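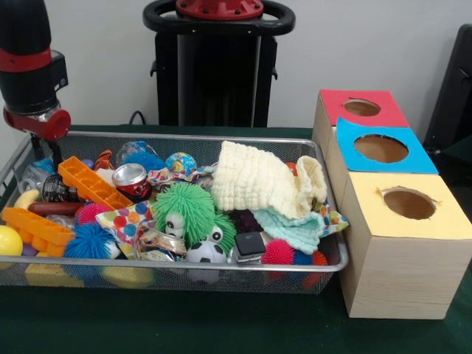

Anahera Tawhiri asked whether visitors would be able to walk up to the table while the arm is powered. They will not – viewing is from behind the floor line only.

PRE-OPENING SAFETY CHECKLIST
Robot sorting demonstration, Hindville Open Day
Date of inspection: 20/07/2019
Inspected by: Kiri McAlister

1. Emergency stop tested from both operator positions. Satisfactory.
2. Speed limit set for public sessions. Satisfactory.
3. Viewing line taped and signed. Comment: one sign to be moved nearer the Pesmont entrance. 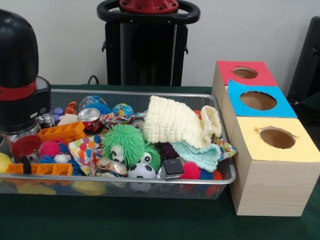 Sorting station: mesh tray and three-hole box

4. Items in tray suitable for handling by children after the session. Satisfactory.
5. Paper tops on boxes. Comment: edge of the hole in the yellow top is slightly torn. Replace before the next demonstration. 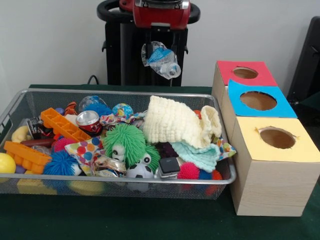 SECTION B – OPERATION AND GRIP

6. Bottles to be empty before use. Satisfactory.
7. Operator to remain at the controls throughout. Each session is limited to 23 visitors.

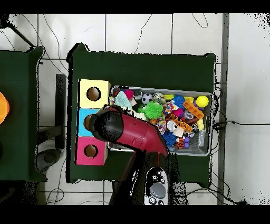 Reading time: 2 minutes

8. Cables on floor. Comment: loose cables near the table are to be covered or secured before doors open.
9. First aid kit and extinguisher in the Maihi foyer. Satisfactory.

Outcome: approved to open once items 3 and 8 are closed.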